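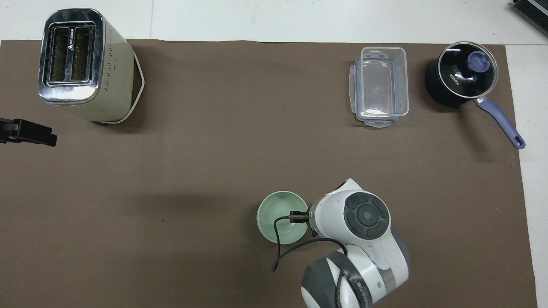

## 4. Laying out the table for a Vimia evaluation set

This section covers placing the objects, checking the view, and recording one evaluation set with the Vimia grasp policy. Finish the arm setup in section 3 first. The arm must be homed and the head camera must be streaming.

The layout used at Durstead is the kitchen layout: a toaster, a lidded plastic container, a saucepan with its lid on, and a bowl, all on a brown mat. The bowl is the target. The other objects are distractors and should never be touched during a trial.

### 4.1 Place the mat and the objects

1. Lay the mat on the white tabletop. Leave a strip of tabletop showing along the far edge and the right side. The calibration script uses the mat border on those two sides.
2. Put the toaster in the far left corner of the mat, slots up. Leave it unplugged.
3. Put the plastic container on the far right part of the mat with its long side pointing away from the arm. Close both latches.
4. Put the saucepan to the right of the container, lid on. Turn the handle toward the near right. The end of the handle may hang over the edge of the mat.
5. Put the bowl near the arm, just left of the wrist.
6. Keep the area between the toaster and the arm clear. The policy uses it as the release zone.

> **Note:** The toaster's chrome top reflects the ceiling lights. If the depth image shows holes there, leave them. Yesenia Puma compared runs with the top bare and with the top taped over and found no difference in grasp success, so we stopped taping.

> **Caution:** Check the gripper cable before every trial. If it lies across the bowl or loops onto the mat, the arm can drag the bowl when it lifts. Move the cable clear by hand with the arm in hold mode. Do not reach in while a trial is running.

### 4.2 Check the view

1. Open the head camera view in Skutent.
2. Confirm that the whole bowl rim can be found by the detector. The gripper may cover part of it at the start position.
3. Confirm that the saucepan lid is labeled as a distractor. Clear lids are sometimes missed. If this happens, click the lid once and choose **Assign**.
4. Wipe any crumbs or specks off the mat. Small dark marks have been picked up as contact points.
5. Save the layout under a new name. Do not overwrite the reference layout.

### 4.3 Record the set

One evaluation set is 400 trials with the cable penalty on and 400 with it off. Run both halves on the same layout.

1. Select **Cable penalty: on** and press **Start**.
2. After each trial, return the bowl to its marked position and score the result as clean, dragged, or missed.
3. When the first half is done, re-home the arm and select **Cable penalty: off**.
4. Run the second half.
5. Export the log before closing Skutent. Unsaved scores are lost on exit.

Score a trial as dragged if the bowl moves before the fingers close, even if the grasp then holds. Dilruba Pramanik and Amândio Bettencourt scored these differently in the early sets, and those sets are left out of the Cárdenas results table.

> **Note:** The policy was trained on 1,726 demonstrations recorded with the cable routed along the outside of the arm. Results with an inside route are not comparable. Write the route in the log header.

### 4.4 If a set is interrupted

If the arm faults, clear the fault and repeat the current trial. If it faults 2 times on the same trial, stop, mark the set incomplete, and send the log to Mercedes Giraldo. Do not join two partial sets, even when the layout has not been moved.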